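From the Kitchen Table

Jul 8, 2021

Hello again, friends! I promised in the last newsletter that I'd write up the egg morning, and then the tomatoes came in all at once and I got behind on everything, so thank you for your patience (and thank you, Radwa, for the three reminders).

For anyone new to the list, once a month a few of us from the Barnance end of town get together and cook one thing. It started in February as a way to get out of the house, and it has turned into the part of the month I look forward to most. We've done flatbread, we've done lentils, and we did a marmalade that we will not be discussing. This time it was eggs. Plain old boiled eggs, deviled eggs, egg salad and a big pan of eggs baked in tomato sauce, which was Aicha Lahlou's idea and was the best thing on the table by a mile.

Where the eggs came from

We buy ours from the Jerkum farm stand, out past the feed store. They're brown, they come in all sizes, and every so often you get one so big the lid won't close on it. Hazem Farouk picked up a couple of dozen on his way over and drove, he told us, like he had a wedding cake in the back seat. Two of them cracked anyway. Those went straight into the tomato pan and were delicious.

If you're going to the stand yourself, go early. They close when they sell out, and I've stood there in front of an empty cooler more than once feeling sorry for myself. Cash only, and they like it if you bring your old cartons back.

Fresh eggs and the peeling problem

Okay, so this is what most of you wrote in about. Why do farm eggs peel so badly? You buy the nicest eggs you can find, you boil them with love, and half the white comes off with the shell and you end up with something that looks like the moon. It's the freshness. An egg that has sat in the fridge for a week or two peels much easier than one from yesterday. So if you want pretty deviled eggs for a party, buy them ahead and let them sit. If you want them poached, use them the same day.

Hajar Ghoneim swears by steaming. I was doubtful, but I tried it at home afterward and I'm converted. Put an inch of water in a pot, get it boiling hard, set the basket in with the cold eggs straight from the fridge and put the lid on. She gives them 12 minutes for a firm yolk, and 13 if they're the monster-sized ones. Then into a big bowl of ice water, and leave them there until you've finished your coffee. The shells slid right off mine! I stood there at the sink saying "well, look at that" to the dog.

Fouad Belkadi says this is all nonsense and that his mother dropped them in boiling water with a splash of vinegar and never had a ragged egg in her life. He's welcome to write his own newsletter.

Setting up your table

I get asked about this more than I'd have guessed. A few people want to run a morning like ours with their own friends and aren't sure what they need, and the answer is hardly anything. A table you can walk all the way around is nice, so a round one is great if you have it. Put a cloth on it. I love a checked cloth for cooking because it hides a multitude of sins, and a red and black one hides paprika best of all.

Then bowls. More than you think! One for cracking, one for shells, one for the ice water, one for whatever the kids have decided needs a bowl. Stainless steel is my favorite for eggs since you can knock the shell on the rim without worrying about it, it weighs nothing and it doesn't hold on to smells. Mine is from the El Idrissi shop and I've had it longer than my car.

And give the eggs somewhere to sit. A loose egg on a flat table is an egg with plans. A folded towel works, or a muffin tin, or the container they came in. The cloth helps too, if it has a little texture to it - they don't travel nearly as far as they do on a bare tabletop.

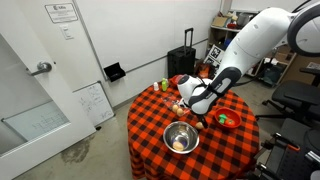

Aicha's eggs in tomato sauce

I've had to guess at some of this, as Aicha doesn't measure and gets a look on her face when you ask her to. Warm a good glug of olive oil in your widest pan and cook a chopped onion and a red pepper until they're soft and a bit sweet. Add garlic, cumin, paprika and a pinch of something hot. Then tip in your tomatoes, fresh or canned, and let it all bubble until you can drag a spoon through and see the bottom of the pan for a second.

Make little dents with the back of the spoon, crack an egg into each one, put the lid on and turn the heat down low. Check it sooner than you want to. The whites should be set and the yolks should still wobble. Handful of parsley, some salty cheese if you like it, and take the whole pan to the table with bread. We skipped plates.

One more thing from Radwa Metwally, who makes this for her boys: if you crack each egg into a cup first and slide it in, you won't break the yolks, and you won't be fishing for shell in hot sauce either. I've been cooking for forty years and I still don't bother, and I still fish for shell.

Odds and ends

Somebody left a blue casserole lid at my house. It fits nothing I own.

The Horitow cookbook swap is still going, and there's a box by the front door at Hajar's. Take one, leave one, please stop leaving diet books from the eighties.

Next time we're doing dumplings, and Hazem has offered to bring his rolling pins. We'd like 200 dumplings by lunchtime so everybody can take a bag home for the freezer, so come hungry and wear something you don't mind getting floury. Reply to this email if you're in, and tell me if you don't eat pork so I can plan the fillings.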